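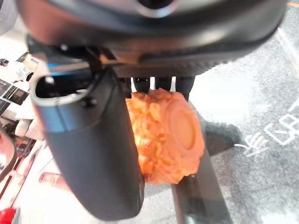 Pace 연구 과제 2차년도 중간 진행 보고
제출처: Stunia 재단 연구지원부
제출일: 2024년 1월 29일
과제명: 항만 도시의 지방세 협상과 의회 정치 – Lameris와 Bronik 비교 연구

1. 이번 보고의 범위

지난해 10월에 드린 간략 보고 이후의 진행 상황을 정리했습니다. 먼저 좋은 소식부터 말씀드리면, 그때까지 열람 여부가 불투명했던 Lameris 시의회 재정위원회 회의록이 열렸습니다! 신청서를 세 번 고쳐 쓴 끝에 받은 허가라서 연구팀 전체가 한동안 들떠 있었고, 솔직한 심정으로는 지금도 조금 들떠 있습니다. 그 덕분에 원래 3차년도로 미뤄 두었던 작업의 상당 부분을 앞당겨 시작했고, 반대로 통계 정리 쪽은 계획보다 늦어졌습니다. 두 가지 모두 아래에 적었습니다.

과제의 질문은 처음과 같습니다. 항만 수입에 크게 기대는 두 도시가 비슷한 시기에 비슷한 재정 압박을 받았는데, 왜 Lameris에서는 창고업자와 하역회사에 대한 지방세가 올라갔고 Bronik에서는 감면 조례가 해마다 연장되었는가. 신청서에서는 이를 시 행정의 징수 능력 차이로 설명할 수 있으리라 보았습니다. 회의록을 읽기 시작하면서 그 설명은 꽤 흔들리고 있으며, 저희는 이 변화를 아주 반갑게 받아들이고 있습니다.

2. 문헌 자료 수집

현재까지 판독하고 색인을 붙인 회의록과 부속 문서는 3,000쪽입니다. Lameris 쪽이 훨씬 많고, Bronik 쪽은 예산 심의 기간에 치우쳐 있습니다. Bronik 시청은 본회의 속기록은 잘 보관해 왔지만 소위원회 기록은 부서마다 따로 두었고, 그중 항만과 문서는 청사 이전 때 분류 번호가 바뀌어 옛 목록과 대조가 되지 않습니다. 새 번호와 옛 번호를 잇는 대조표를 직접 만들고 있는데, 완성되면 시청 문서실에도 한 부 드리기로 했습니다. 이 대조표만으로도 다음 연구자들에게 꽤 쓸모가 있을 것 같습니다.

Lameris 회의록에서 가장 흥미로운 부분은 표결 결과보다 표결 전의 정회입니다. 속기록에는 "잠시 정회"라고만 되어 있고, 속개 후에는 발언의 순서와 어조가 달라집니다. 하역회사 과세안이 상정된 회기에서 특히 그렇습니다. 정회 전에는 반대 의원들이 세율 자체를 문제 삼다가, 속개 후에는 시행 시기와 납부 방식만 묻습니다. 정회 중에 무슨 말이 오갔는지는 기록에 없으므로 저희도 단정하지 않습니다. 다만 위원장 메모철이 일부 남아 있고, 그 안에 분할 납부 초안으로 보이는 표가 끼워져 있었습니다. 이 표의 작성자를 확인하는 일이 다음 반기의 첫 번째 숙제입니다.

Bronik에서는 정회가 거의 나타나지 않습니다. 감면 연장안은 대개 다른 안건과 묶여 일괄 처리되었고, 반대 토론이 붙은 회기도 드뭅니다. 처음에는 자료가 빠진 줄 알고 목록을 다시 뒤졌는데, 의사일정표와 맞춰 보니 애초에 토론 시간이 배정되지 않은 경우가 대부분이었습니다. 논쟁이 없었다는 사실을 어떻게 자료로 다룰지, 팀 안에서 지금 가장 활발하게 이야기하는 주제입니다.

3. 면담

면담은 11건을 마쳤습니다. 전직 시의원, 세무 공무원, 상공회의소 실무자, 하역 노조 간부가 섞여 있고, 두 도시의 균형도 대체로 맞습니다. 모든 면담은 익명으로 처리하며 녹취록은 잠금 보관하고 있습니다. 재단의 연구윤리 지침에 따라 동의서 양식을 바꾼 뒤로는 인용 가능 범위를 면담 전에 확정하고 있어, 나중에 문장 하나하나를 두고 연락을 주고받던 수고가 크게 줄었습니다.

면담에서 거듭 나온 이야기는 항만 기금이었습니다. Lameris는 새로 걷은 세금의 일부를 부두 진입로 보수에 쓰기로 조례에 못 박았고, 업자들은 이를 두고 "우리 돈이 어디로 가는지 보였다"고 회상합니다. Bronik의 면담 대상자들은 같은 질문에 전혀 다른 방식으로 답했습니다. 세금이 오르더라도 일반 회계로 들어가면 항만에는 돌아오지 않을 것이라 여겼고, 그래서 감면을 지키는 데 힘을 모았다는 것입니다. 물론 오래전 일에 대한 회상이므로 당시의 계산을 그대로 옮긴 말이라고 볼 수는 없습니다. 그래도 예산서의 항목 구조와 맞아떨어지는 대목이 많아서, 저희로서는 가슴이 뛰는 자료입니다.

아쉬운 점도 있습니다. Bronik의 소규모 창고업자는 아직 만나지 못했습니다. 폐업한 곳이 많고 업종 조합도 해산되어 연락처를 찾기가 어렵습니다. 조합 소식지 뒷면의 광고를 보고 상호를 모으는 중이며, 등기부와 대조하면 몇 분은 찾을 수 있을 것으로 기대합니다.
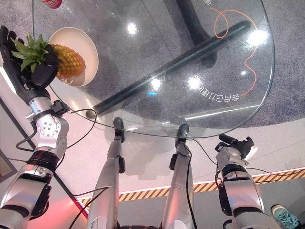 4. 재정 통계 정리

이 부분은 계획보다 늦습니다. 두 도시의 결산서는 항목 분류가 여러 차례 바뀌었고, 특히 Bronik은 항만 사용료와 지방세를 한 줄로 합쳐 적은 해가 있습니다. 이를 억지로 나누면 비교표는 깔끔해지겠지만 숫자의 근거가 약해집니다. 고심 끝에 합쳐진 해는 합쳐진 대로 두고, 분리 가능한 해만으로 따로 계열을 만들기로 했습니다. 그래프가 중간에 끊기게 되는 점은 미리 양해를 구합니다.

Lameris 쪽 계열은 입력과 교차 확인이 끝났습니다. 결산서와 시보의 금액이 어긋나는 해가 있었는데, 회계연도 마감 이후의 추가 징수분을 시보가 먼저 반영한 탓으로 확인했습니다. 확인 과정은 주석으로 모두 남겼고, 원본 면수도 칸마다 붙여 두었습니다. 입력을 맡은 보조연구원들이 이 주석 체계를 스스로 다듬어 주었는데, 처음 설계한 것보다 훨씬 낫습니다.

감면액 추정은 아직 손대지 못했습니다. 감면 조례에는 대상 업종만 있고 업체별 금액이 없어서, 과세 대장을 열람하지 않으면 추정 폭이 지나치게 넓어집니다. 대장 열람은 Bronik 세무과와 협의 중이며, 상호를 가린 사본이라도 받을 수 있는지 묻고 있습니다. 허가가 나지 않으면 업종 평균을 이용한 대안을 쓰되, 본문에는 싣지 않고 부록으로 돌리겠습니다.

5. 잠정적인 논지

지금 단계에서 조심스럽게 말씀드릴 수 있는 내용은 이렇습니다. 두 도시의 차이는 세금을 걷는 기술에서도 나타나지만, 그보다 앞서 의회 안에서 세금의 쓰임을 약속할 수 있었는지에서 갈린 것으로 보입니다. Lameris의 재정위원장은 여러 회기에 걸쳐 같은 당파가 맡았고, 약속을 어기면 다음 심의에서 책임을 져야 했습니다. Bronik에서는 위원장이 회기마다 바뀌었고, 전임자가 한 말을 후임자가 지킬 이유가 별로 없었습니다. 업자들이 증세에 응할지 버틸지는 이런 사정을 잘 알고 내린 판단이었을 가능성이 큽니다.

이 논지에는 약한 고리가 분명히 있습니다. 위원장 자리가 안정된 까닭이 하역회사들의 후원 때문이라면 원인과 결과의 순서가 뒤집힙니다. 그래서 선거 비용 신고서를 보고 있는데, Lameris의 신고서는 액수만 있고 기부자 명단이 빠진 해가 많습니다. 지역 신문의 선거 광고란을 훑어 보완하는 작업을 막 시작했습니다. 오래된 신문을 넘기는 일이 고되지만 뜻밖의 수확이 많습니다. 항만세를 둘러싼 독자 투고가 생각보다 날카롭고, 의원들이 그 투고에 신문 지면으로 답한 사례도 나왔습니다.

노조의 역할도 다시 쓰고 있습니다. 신청서에서 저희는 하역 노조를 배경 변수로만 두었습니다. 그런데 Lameris의 노조는 진입로 보수 조항을 넣자고 먼저 제안한 흔적이 있고, Bronik의 노조는 감면이 끊기면 고용이 줄어든다는 회사 측 주장을 공개적으로 지지했습니다. 같은 업종의 노조가 왜 다른 편에 섰는지를 설명하지 못하면 전체 논지도 반쪽에 그칩니다. 이를 위해 노조 대의원 대회 자료를 추가 수집 목록에 올렸습니다.

6. 초고 회람과 받은 의견

서론과 Lameris 장의 초고를 내부 세미나에서 돌려 읽었습니다. 예상보다 토론이 길어져 Bronik 장의 개요는 시간 안에 다루지 못했고, 따로 자리를 잡아 이어 갔습니다. 칭찬도 있었지만 저희에게 더 귀한 것은 반론이었고, 그 가운데 하나는 원고의 구조를 바꾸게 만들었습니다.

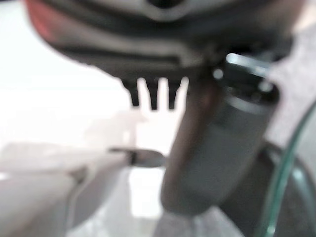 한 반론은 정회 전후의 발언 변화를 협상의 증거로 읽는 데에 무리가 있다고 했습니다. 의원들이 정회 중에 합의했을 수도 있지만, "질 것이 뻔한 싸움에서 체면을 차릴 쟁점으로 옮겨 갔을 뿐"일 수도 있다는 것입니다. 그렇다면 시행 시기와 납부 방식을 따진 발언은 양보의 대가가 아니라 패배의 형식이 되고, 논문의 핵심 장면도 다르게 읽혀야 한다고 했습니다. 과세안과 무관한 안건에서도 같은 변화가 나타나는지 먼저 확인해 보라는 권고가 뒤따랐습니다.

정말 좋은 지적이었습니다. 저희는 곧바로 도로와 상수도 안건의 정회 기록을 비교군으로 뽑기 시작했습니다. 아직 일부만 읽었지만, 상수도 안건에서는 속개 후에도 반대 의원들이 원래의 쟁점을 그대로 이어 가는 경우가 눈에 띕니다. 끝까지 읽기 전에는 결론을 내리지 않겠습니다. 이 비교는 Lameris 장의 둘째 절로 독립시키고, 면담 자료는 그 뒤로 옮깁니다.

그 밖에 용어에 관한 의견이 있었습니다. 초고에서 "약속"과 "합의"를 섞어 쓴 탓에 조례에 적힌 것과 말로만 오간 것이 구분되지 않는다는 내용이었고, 전면 수정했습니다.

7. 예산 집행

집행은 대체로 계획 안에 있습니다. 현지 체류비는 숙소를 문서실 가까이 옮기면서 교통비가 줄어 여유가 생겼고, 판독비는 손글씨 메모철이 늘어나 당초 배정액을 넘길 전망입니다. 체류비 잔액을 판독비로 돌리는 항목 변경을 별지로 신청드립니다. 총액에는 변동이 없습니다. 장비 구입은 더 없습니다.

8. 다음 반기 계획과 요청 사항

우선순위는 다음과 같습니다.

Lameris 재정위원장 메모철의 분할 납부 표 작성자 확인

비교군 안건의 정회 기록 판독 완료

Bronik 과세 대장 사본 협의, 불발 시 부록용 대안 추정

창고업자 면담 대상 확보 및 노조 대의원 대회 자료 수집

Bronik 장 초고 작성

재단에 부탁드릴 일도 있습니다. Bronik 세무과가 연구비 지원 기관의 확인 공문을 요구하고 있어, 과제의 학술적 목적과 자료 보호 조치를 적은 공문을 한 통 보내 주시면 협의가 훨씬 수월하겠습니다. 문안 초안은 별지에 첨부했습니다. 아울러 색인과 대조표를 과제 종료 전에 먼저 공개해도 되는지 의견을 주시기 바랍니다. 협약서에는 공개 시점이 최종 보고 이후로 되어 있으나, 이미 두 도시의 향토사 모임에서 문의가 들어오고 있고 저희도 하루빨리 나누고 싶습니다.

별지: 예산 항목 변경 신청서, 확인 공문 초안, Lameris 장 수정 목차

Pace 연구팀 드림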